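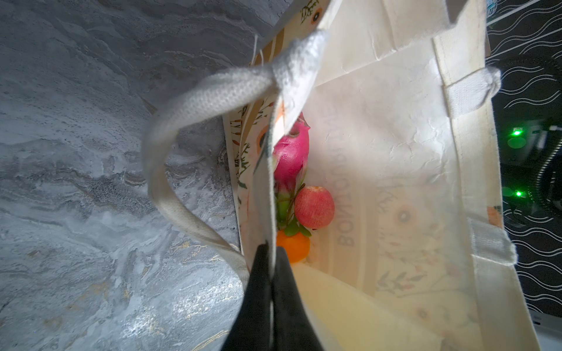
Does fruit hold up all right loose in a canvas tote, or should it be bagged first?

Loose is fine for apples, oranges and anything else with a firm skin. Put them in one at a time and keep the soft stuff out until the end.

landeg_pantry wrote:
I asked because I take fruit from the kitchen to my mother's place, a 40 minute drive, and I'm trying to stop using plastic produce bags. My tote is printed cream canvas with woven handles. It has no stiffening in the bottom, so when I set it on the counter it slumps and the opening closes up on me.

mokov883 wrote:
Fold the rim out once before you start. It holds the mouth open long enough to get the first few pieces in, and after that the weight at the bottom does the job. I've used the same canvas bag for 3 years this way.

buren_street wrote:
I don't agree with loose. Dragon fruit has those flaps all over it and they snap off when an apple rolls against them. I wrap mine in a dish towel. Pears too. A pear that looks fine when you leave will have brown spots by evening.

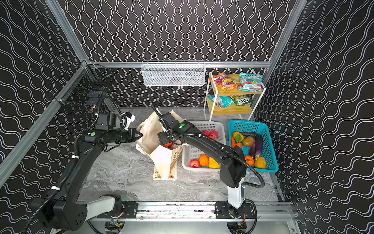 My other complaint is with the basket. If you already have the fruit sorted in a basket, carry the basket. Moving everything into a bag and then out again is two extra chances to drop something.

landeg_pantry wrote:
The basket stays on the counter. It's a slotted plastic one and it has no lid or handle worth using in a car.

mokov883 wrote:
Agree on keeping the basket at home. On the flaps, they do break, but the fruit inside is the same. I put the dragon fruit in early and set it against the side of the bag, then fill in beside it. Never had one go bad from that. The pear I'd leave for last.

buren_street wrote:
Early means everything else is pushing on it.

mokov883 wrote:
Beside it, I said. If you're stacking fruit three deep you need a second bag.

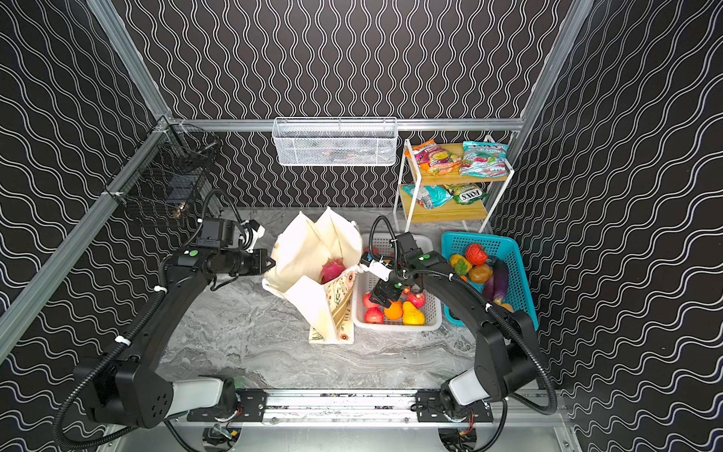

Dragon fruit in the tote, apples, orange and pear still in the basket.

nulen wrote:
I'm closer to mokov on this. I'd move the orange next and then the apples, and put the pear on top with its stem pointing up. If the bag leans, turn it so the heavy side is against something.

One thing that hasn't come up is washing. Canvas picks up juice stains and the printed ones fade. I wash mine cold, inside out, and hang it by the handles. Cut off loose threads at the stitching before it goes in. Don't pull them.

landeg_pantry wrote:
Do you lose much size washing cold? Mine says spot clean only.

nulen wrote:
A little the first time. Then it stays put.

buren_street wrote:
Spot clean means spot clean. I ruined one last October and the straps came out shorter than the bag. I still say towel around the dragon fruit, but do what you like with the apples.

landeg_pantry wrote:
I'll try it with the towel for the dragon fruit and the pear and leave the rest loose. The drive is next week, so I'll post how the pear looks when I get there.

Home Forums Kitchen Storage New Posts Search Log In Back to Top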